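Wiva Colchas e Mantas
Loja > Enchimentos > Manta Mendoza 512

Manta de enchimento Mendoza 512 para patchwork e quilting

Mistura de algodão e poliéster, branco-cru, vendida ao corte ou em rolo

Disponível. Envio a partir da loja ou levantamento ao balcão.

Confesso que demorei a pôr esta manta à venda. Tinha cá duas da Datstead que se vendiam bem, os clientes estavam contentes, e eu sou daquelas pessoas que não mexe no que funciona! Mas depois fiz a minha própria colcha de casal com a Mendoza (uma coisa enorme, em tons de azul e mostarda, que me ocupou o inverno todo) e fiquei rendida. Mandei vir o primeiro rolo logo a seguir e agora é a que uso em quase tudo o que faço em casa.

O que me conquistou foi o cair. Há mantas que deixam a colcha com ar de cartão, sobretudo quando se acolchoa muito junto, e esta continua macia e dobra-se bem sobre a cama. Também não é daquelas fofas, fofas, que parecem um edredão. Fica ali no meio, com volume suficiente para o desenho do acolchoado se notar e sem fazer aquele monte debaixo do calcador quando chegamos ao centro da peça e temos metade da colcha enrolada no braço da máquina.

Para quem acolchoa à mão, digo já que a agulha entra sem esforço. Eu uso uma curta, número 10, e consigo carregar vários pontos de uma vez mesmo ao fim do serão, quando os dedos já não querem colaborar. Com linha de algodão encerada desliza lindamente. Com linha de bordar grossa, daquelas dos pontos grandes e decorativos, também vai, mas aí passem para uma agulha maior. 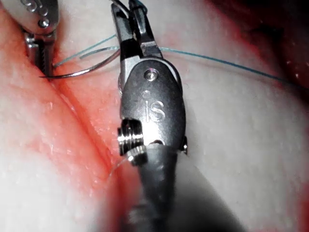
É preciso lavar a manta antes de a usar?
Pode usá-la tal como vem do rolo. O algodão encolhe um bocadinho na primeira lavagem da colcha pronta e dá aquele aspeto enrugado, de colcha antiga, de que muita gente gosta. Se preferir a peça mais lisa, mergulhe a manta em água morna, sem esfregar nem torcer, escorra-a numa toalha e seque-a na horizontal antes de montar.

Características
Composição: algodão e poliéster
Cor: branco-cru
Largura do rolo: 193 cm
Referência: Mendoza 512
Unidade de venda: metro, com mínimo de 2 metros
Acabamento: agulhado, sem cola
Lavagem: água fria ou morna, programa delicado
Ferro: só por cima do tecido, morno

Sobre a largura, uma nota. Os 193 cm chegam para colchas de solteiro, mantas de sofá e tudo o que seja de bebé. Para cama de casal larga é preciso emendar, e a emenda não custa nada: encostam-se as duas bordas, sem sobrepor, e une-se com um ponto largo em ziguezague à mão, sem puxar a linha. Se sobrepuserem, fica lá um vinco para o resto da vida da colcha, e eu sei do que falo porque tenho um na minha primeira, mesmo a meio, onde toda a gente se senta.

Também me perguntam muitas vezes pelo lado certo. Nas mantas agulhadas costuma haver um lado com umas covinhas pequeninas e outro com uns pelinhos mais soltos. Eu ponho as covinhas para cima, viradas para o topo da colcha, que é por onde a agulha entra. Na Mendoza a diferença é pouca e é preciso procurar com boa luz, por isso não se aflijam se já a montaram ao contrário.

Como a monto eu
Tiro a manta do saco na véspera e estendo-a em cima da cama, para as dobras relaxarem. No dia seguinte colo o forro ao chão com fita de papel, avesso para cima, esticado mas sem exagero, ponho a manta e depois o topo. Corto sempre a manta e o forro com uma margem generosa à volta, uma mão travessa de cada lado. Aliso tudo do centro para fora e alinhavo à mão ou com alfinetes de ama curvos. Para peças pequenas uso a cola em spray da Fulleck, que também temos na loja, com a janela bem aberta!

Quanto à distância entre linhas de acolchoado, eu não gosto de deixar espaços maiores do que um palmo. O fio de poliéster ajuda a segurar as fibras, mas uma colcha que vai à máquina muitas vezes agradece mais pontos.

Para que serve e para que não serve
Gosto dela em colchas, mantas de sofá, caminhos de mesa e painéis de parede. Em sacos e estojos fica mole demais para o meu gosto, e aí aconselho a entretela fofa da Datstead, que se aguenta em pé sozinha. Para pegas de cozinha e bases de tachos, por favor, não usem esta. Leva poliéster e não foi feita para o calor. Temos enchimento térmico próprio, está na mesma secção.

Cores escuras: o branco-cru pode notar-se se houver fibras a passar pelo tecido. Nos pretos e azuis-noite de trama fechada nunca tive problemas, mas num tecido aberto, tipo linho fino, faria primeiro um quadradinho de teste.

Rolos e cortes
Cortamos ao metro, numa peça única até ao fim do rolo. Se pedir 4 metros, leva 4 metros seguidos. Os restos de fim de rolo vão para o cesto dos retalhos, que só existe na loja física e costuma desaparecer depressa. Para ateliers e professoras há rolo inteiro, com preço a combinar. Desde que começámos com esta referência já saíram daqui mais de 1.000 metros, por isso em abril passámos a ter sempre um rolo de reserva no armazém.

Não aceitamos devolução de manta cortada, a não ser que tenha defeito. Quem estiver na dúvida pode pedir uma amostra, que mandamos por carta com um bocado da Datstead para comparar ao toque. Escrevam no campo das observações "amostra Mendoza" e nós tratamos disso.

Também pode interessar
Cola temporária em spray Fulleck
Entretela fofa Datstead
Alfinetes de ama curvos, caixa
Linha de algodão encerada Wiva para acolchoar à mão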